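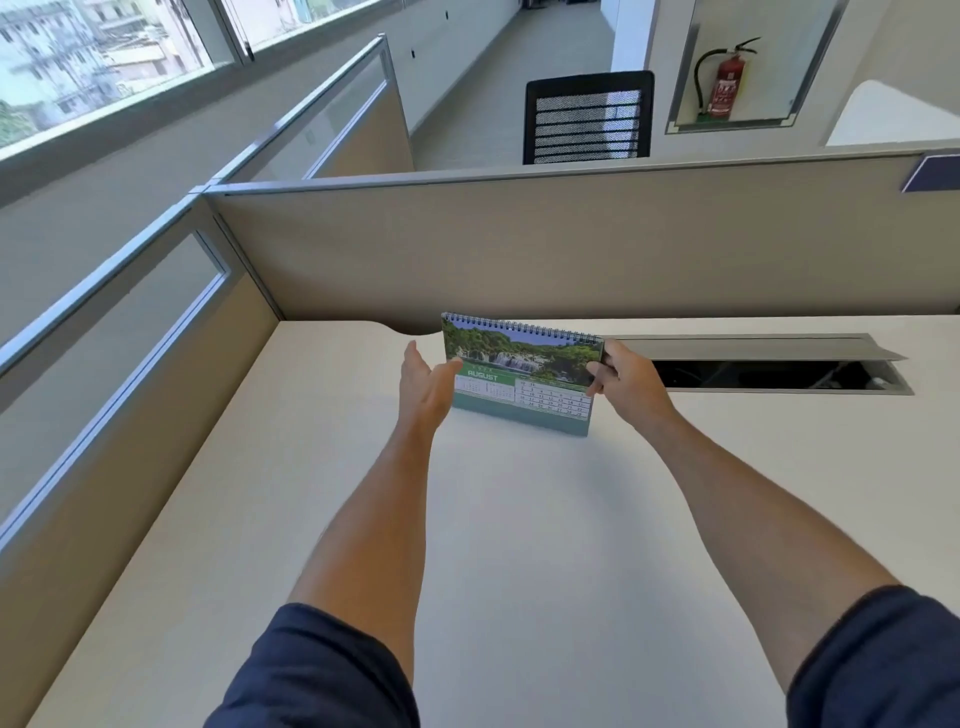

Desk calendar at the August page.

Skolance: garden and weather notes from household calendars

Skolance is a collection of 3,707 short notes that people wrote on their kitchen, wall and desk calendars about what was going on outside. First tomato. Frost got the basil. Swallows back. Hail, ruined the beans again. If you have ever flipped back through an old calendar looking for a dentist appointment and found yourself reading about plums for half an hour, you already know why we love this stuff!

The notes come from 50 calendars kept by households in and near Pavetano, a small farm town at the dry end of the Villalobos valley. Soledad Esteban started typing them up when she was helping her aunt clear a pantry, and Vega Cifuentes turned the typing into a table that other people could use. The two of us still look after it, and we read every correction that comes in.

What's in the download

There are seven files. The one most people want is notes.csv, with one row per note. Everything else supports it.

notes.csv: the notes themselves
calendars.csv: one row per calendar, with the household code and the kind of calendar
plants.csv: our list of plant names, local names included
animals.csv: the same for birds, bugs and everything else that moves
weather_words.csv: words people used for weather, with a plain-English gloss
doublecheck.csv: the notes that both of us read separately
CHANGES.txt: what got fixed and when

All text is UTF-8. Commas inside a note are kept and the field is quoted, so please use a real CSV reader and don't split on commas. (Ask Vega how we know.)

The columns in notes.csv

note_id is a plain running number. It never gets reused, so if a row is removed its number goes away with it. Cite the note_id if you quote a note and we can always find it again.

calendar_id points to calendars.csv.

month and day are the square the note was written in. Day is empty when the writer put the note in the margin or across the top of the page, which happens a lot in summer when there is more to say than the squares can hold.

span is yes if an arrow or a line ran the note across several squares. "Irrigating" with a long arrow is probably the most common thing in the entire collection.

text is what the person wrote, spelling and all. We left "tomatos" alone. We left "rasberrys" alone. One household wrote "zuke" for zucchini, then used the same word for a neighbor's dog, and both of those are in here too.

clean_text is our tidy version, in standard spelling with short forms written out. It's the one to search.

topic is one of: planting, bloom, harvest, frost, rain, wind, heat, animal, pest, chore, other. A note has a single topic even when it could have several. "Picked apricots before the wind" is harvest, and you could make a good case against us.

sure is yes or no, and says whether we felt confident reading the handwriting.

A few rows, to give you the flavor

January, chore: "sharpen pruners, find the other glove"
March, bloom: "almond by gate!!"
May, frost: "why"
June, harvest: "cherries, all of them, same day, of course"
August, heat: "too hot to write"
October, animal: "geese over the school going the right way"

That May note might be our favorite row in the collection. It was written in pen, underlined, on a page where every other square is blank.

How the notes were collected

Soledad asked people she knew, then people they knew. Households lent us their calendars and got them back. We typed from the paper wherever we could, with the calendar propped up next to the keyboard, going a month at a time. Appointments, birthdays, phone numbers, prices and anything about health were skipped at that stage and were never typed at all.

We decided early on to go by what was written on the page and leave memory out of it. People would look over our shoulders and tell us wonderful things about the year the ditch froze, and it was very hard not to add them! If it isn't on the calendar, it isn't in the table.
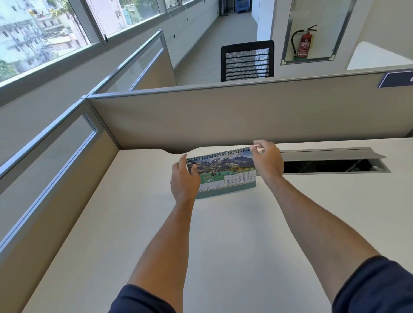
Going a month at a time also helped with handwriting. A writer's abbreviations tend to settle down within a page, and a scribble that makes no sense in the second week is often spelled out in the fourth. When we did get stuck, we set the calendar aside and came back to it after finishing the following month. A good many puzzles solved themselves that way. "Th. apr." turned out to be thinning apricots, once we had seen "thin apricots" squeezed into a later square by the same hand.

Typing was done in Brolix, a little note-entry program Vega wrote for this project. It shows a blank month grid, you type into the squares, and it saves the rows. You don't need it to use the data. If you'd like to type up calendars from your own town, though, it's in the tools folder and we'd be thrilled to help you get started.

How well do two people agree?

We picked 400 notes at random and each read them without looking at the other's version. Both readings are in doublecheck.csv, side by side, so you can work out agreement any way you like. Plant names caused very little trouble. Topics caused more, mostly between chore and planting. Is "beds ready" a chore or a planting? Soledad says chore, Vega says planting, and the final table says chore on the grounds that nothing has gone into the ground yet.

The worst handwriting trouble was with ones and sevens in measured rain. Where we couldn't settle it, the number is replaced by a question mark in clean_text and sure is set to no.

Things people have done with it

A school class in Pavetano made a paper wheel of the year, with first blooms on the outer ring and complaints on the inner ring. The complaints ring needed a bigger piece of paper.

A quilt guild used the weather words for a set of blocks. We never would have thought of that, and the one for "mean wind" is just gorgeous.

We've also heard from gardeners who simply sort by month and read. That is a perfectly good use, and it's how we use the file ourselves most of the time. Try filtering topic to bloom and reading the rows in order of day. You get a whole spring going by.

What to be careful about

A blank square means that no note was written there. It doesn't mean nothing happened. People write less when they're busy, sick, traveling or bored with the calendar, so please don't treat a missing frost note as a frost-free night.

First-of-the-season notes are when somebody noticed, and people notice things on the way to the mailbox. A tree by a gate gets a bloom note long before the same kind of tree behind a shed.

The households are not a fair sample of the valley. They are people who garden, who write on calendars, and who keep the calendars afterward. Orchard families are heavily represented and renters hardly appear. If your question depends on who lives in Villalobos, this is the wrong table for it.

Local names are a trap. "Wild onion" covers more than one plant around here, and "the little hawk" seems to mean a different bird in every house. In plants.csv and animals.csv we give a standard name only where the household could tell us what they meant. The rest are marked unresolved, and we would much sooner leave them that way than guess.

Rain amounts come from whatever gauge the household had, including at least one coffee can. Enjoy them, but don't put them in a climate study.

Privacy

Household codes are random letters. Names of people in notes have been replaced by [person], and street names by [place]. Pets kept their names, with their owners' blessing. Each household read its own rows before they went into the table and could strike anything, for any reason. A household can still ask for rows to come out, and we'll remove them in the next update.

Please don't try to work out who wrote what. Pavetano is small enough that it wouldn't be hard, and it would be a rotten way to thank people for letting us read their calendars.

Using and sharing

You may copy, change and share the data for any purpose as long as you credit Skolance and keep the privacy notes attached. The Brolix code comes with its own license file in the tools folder. If you make something with either one, send us a picture! It really does make our week.

Fixing mistakes

Open an issue with the note_id and what you think it should say. If you know a local plant name we've marked unresolved, tell us which part of the valley you heard it in, as the same word changes meaning by the time you get to the upper ditch. Small fixes go in right away, and changes to a topic wait until we've both looked.

Still to do

Fill in the rest of the local bird names.
Add a second topic column, so the apricots and the wind can both have their due.
Write a proper guide to Brolix, with keyboard shortcuts.
Type up the feed-store calendar Soledad's aunt found behind the freezer. It has notes on the backs of the pages too, and we can't wait to get into it.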